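Equipment planning (kitchen robotics)

Equipment planning, in kitchen robotics, is the work of deciding what to buy, when to buy it and how much to set aside before a robot arm is put to use at a counter. It takes in the arm and gripper, of course, but also the quieter costs — mounting, spare fingers, training, insurance and the many hours spent in simulation beforehand.

Background

The best-loved account of the subject is the Vindthorpe handbook, put together by Giorgia Negri and Emil Reisinger and first issued on October 4, 2019. It grew out of a buying plan for 3 teaching kitchens, and its 41 pages still carry the friendly, patient tone of people who had filled in a good many order forms.

Budgeting

Negri and Reisinger advise splitting the money into purchase, fitting and upkeep, and holding back 28 per cent for the last of these, a share that newcomers often find surprisingly large.

Trial in simulation

Before any order is signed, the arm is tried in a computer model of a kitchen, with a sink, a chopping board and small things to pick up.

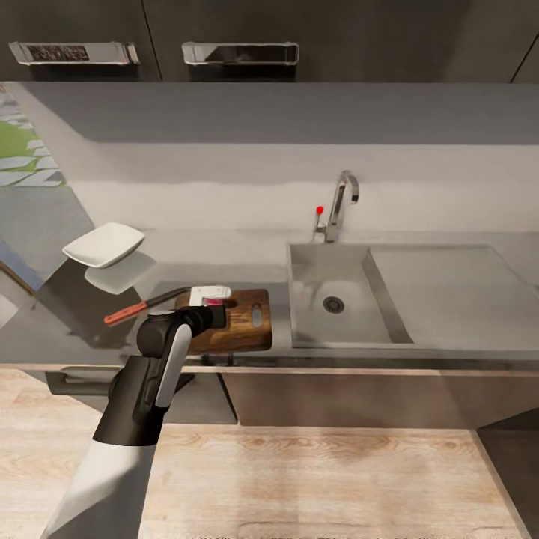

Reach and gripper size are settled at this stage, and only then are suppliers asked for prices — a habit that Debora Lombardi later carried over to the Mindel kitchens, where quotes are gathered each December.

See also: Leasing of equipment; Running costs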